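Open day at the Liresis lab, Potham

02/11/2025

I went over to Potham for the Liresis open day, mainly to see the sorting cell they have been writing about since April. The hall has a polished concrete floor and poor acoustics, so most of the talk was lost to anyone standing behind the second row.

The task is clearing mixed litter from a table. The arm carries a three-fingered gripper, which suits irregular items better than the parallel jaws I use at home. According to the handout, the controller picks a grasp from a depth image and limits finger force to 50 per cent for anything it classes as soft.

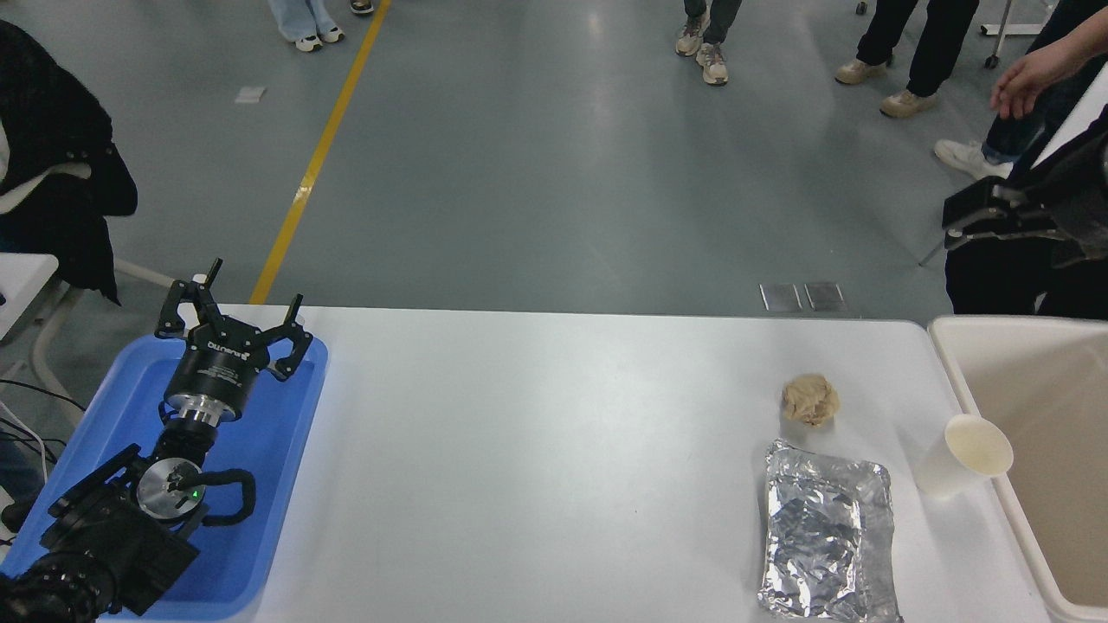 Robotiq gripper with fingers open; paper ball, foil package and paper cup on the table.

I asked about the foil. Reflections leave holes in the depth data, and their answer is to merge 2 views before planning. The log they put up covered 3045 grasps from the Collisville site, with foil listed as the worst class. No breakdown by item size was given, which I would have liked.

Cycle time was quoted as seven seconds per item. The handout does not say whether that includes the second view. The planning code comes from an older project called Kırmızıgül, and the release notes for that are still online. I intend to read the section on grasp scoring before I change anything on my own rig.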